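4.2 How tasting order shapes the final flavor choice

We were delighted to find such a clear pattern in so ordinary a meeting. A couple sits down with a baker, works through a plate of small samples, and leaves with a flavor written on the order form. Earlier work in this area (Kordestani and Salehi; Dehghan) looked mostly at price and guest count. The tasting itself has had far less attention, and we think it deserves a good deal more!

Our records come from two custom cake shops, Groker and Varness, which share a supplier but keep separate menus. Between them they let us follow 100 tasting sessions, from the first sample on the plate to the signed order. Samples were set out in the order the baker preferred, and we did not ask either shop to change its habits. At Groker that meant vanilla first, fruit fillings in the middle, and chocolate last. Varness worked from the lightest sponge to the heaviest, with the seasonal flavor slipped in wherever there was room on the plate.
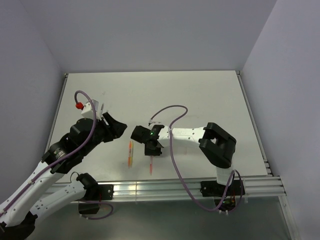
Couples at both shops leaned toward the last sample they tasted. This held when chocolate came last, as one might guess, but it also held at Varness on the days when the heavy almond cake was sold out and a plain lemon sponge closed the plate. Lemon is seldom a first choice there. On those days it did wonderfully well, and several couples asked to taste it again before signing.

The second tasting is where things get really interesting. In 30 sessions the couple asked for another bite of at least one sample, and the sample they went back to was nearly always the one they ordered. Bakers seem to know this without being told. Golshifteh Ranjbar, who sat in on the Groker sessions, noted that the staff began filling in the flavor line on the form as soon as a fork went back to the plate — a habit we had missed completely in our own notes.

Parents and friends complicate the picture. When a third person joined the table, the couple talked longer and the pull of the last sample grew weaker. We can't say whether the extra voice or the extra time made the difference, and the notes from Varness are too thin on arrival times to settle it. A follow-up with timed sessions would be well worth doing, and Lena Czarnecka has already drafted a simple form for it that asks the baker to mark only the start, the last bite, and the moment the order is signed.

One small point on frosting. Both shops served the samples with the same buttercream, so our results speak to the cake and filling only. Couples who wanted fondant chose it from a color card after the tasting, and we left those choices out of the counts.

Figure 2. White work surface with two robot arms reaching over it.

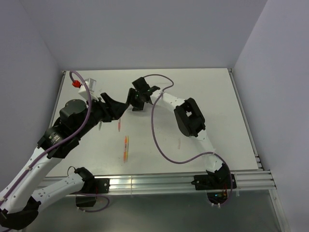
4.3 Changes made after the tasting

Flavor choices were not always final. Some couples called the shop in the following weeks to swap a filling or to give one tier a different flavor, most often after a relative had mentioned an allergy. We coded each call by what was changed and who had asked for it, and we kept the original order as the outcome for the analysis in 4.2.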